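Bagged by the Dozen
How small bakers portion mixed cookies into zip-top bags, and where the work goes wrong

A mixed cookie assortment is simple to bake and awkward to pack. The pieces differ in diameter, edge shape, and hardness, and a bag that holds a dozen flat rounds easily may hold only nine once scalloped and ridged pieces are mixed in. For a seller filling a few bags on a Saturday stall, the difference is absorbed by eye. For Praren, a cookie maker that ships 192 bags on an ordinary morning, it has to be set out in writing.

The Praren method begins with a shallow tray. The assortment is tipped out so that rings, rounds, and scalloped pieces can all be reached from the side, and the bag is brought to the tray. Carrying cookies to a bag standing elsewhere adds a reach to every piece and drops crumbs along the route. A raised rim keeps round pieces from rolling off. It needs to be low enough that a hand can come in nearly flat, and the corners should be rounded so they can be wiped in one pass. 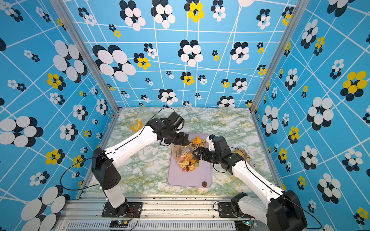 Loading order follows hardness. Dense brown rounds and ridged pieces go in first and form the base. Rings go next, laid flat where possible, as a ring standing on edge will crack under very little load. Iced or tinted pieces go last, near the opening, where they rub least against their neighbors. The bag is tilted during the first few pieces so that they slide down the film instead of dropping to the bottom seam. Once the base is in place the bag can be brought upright.

Opening the bag takes more time than filling it. New film clings to itself, and the two sides of the zipper often separate at one end only. Zarnby, which supplies packing rooms with bags and benches, advises working the thumbs outward from the center of the track, then folding the lip back by the width of one finger. The fold stiffens the mouth and keeps crumbs out of the zipper. A single crumb in the track is enough to leave a gap, and the gap is seldom visible from the front.

Closing is done in one direction, with the bag supported close to the track. If the film is pulled from a corner, the strip above the seal twists and the two halves of the zipper ride out of line. A second pass in the opposite direction confirms closure. Most of the air should be pressed out before the last inch is shut, though a small cushion is left in place for fragile assortments.

Printed bags need a further check. Cartoon faces and bright shapes suit a children's assortment, and they also cover part of the contents. A broken ring can sit behind a printed shape until the customer opens the bag. The usual remedy is to inspect from the plain side. Where a bag carries white write-on panels, these are filled in before loading, while the film can still be laid flat on a hard surface. Ink applied over a bed of cookies skips at every edge.
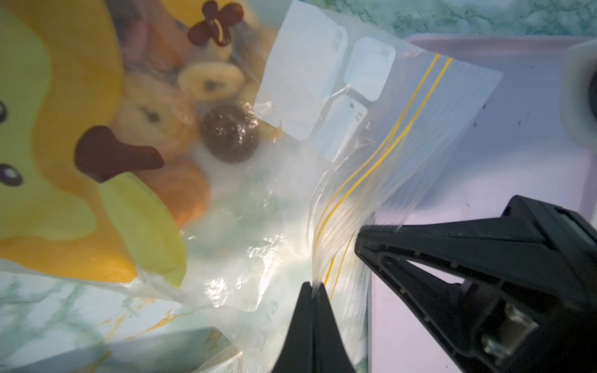 Thickness of film is a matter of some disagreement. Thin film drapes around the contents and shows them well, but it creases after handling, and creases throw glare under overhead lights. Heavier film stays smooth and stands by itself when half full. It also costs more and is stiffer at the zipper. Massawe, a bakery with a larger catalog, keeps both, using the heavier stock for anything that will be displayed upright on a shelf.

Its trial in December covered 528 bags, split evenly between the two weights. Of these, 47 were set aside for an incomplete seal, and the greater part came from the thin film. Breakage inside the bag was nearly the same for both, which the bakery put down to loading order. The bench was left unchanged throughout: a hard, wipeable surface, open bags laid beside the tray, and finished bags moved off before the next was picked up.

Spacing on the bench matters more than its size. Bags allowed to overlap catch on one another when the top one is lifted, and an open bag is easily knocked flat. Tristari, which fits out small kitchens, marks 12 inches of clear counter per open bag on its drawings.

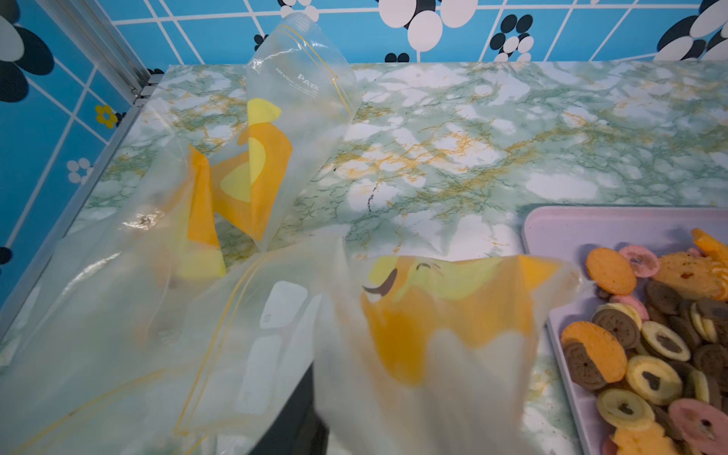

Twelve inches is generous, in the view of one reader who packs at home and wrote in after an earlier article on benches. With only a short counter, the reader stands each bag in a wide drinking glass, lip folded over the rim, and fills two at a time before closing either. The method was said to work for rounds and small rings, but larger scalloped pieces jam at the neck of the glass and have to be turned by hand.

Praren has tried something similar with a square plastic tub, which holds the mouth open wider. The tub is slower to unload, as the filled bag grips the walls and must be eased out by its side seams. It is now kept for short runs and for gift orders, where each assortment is counted separately.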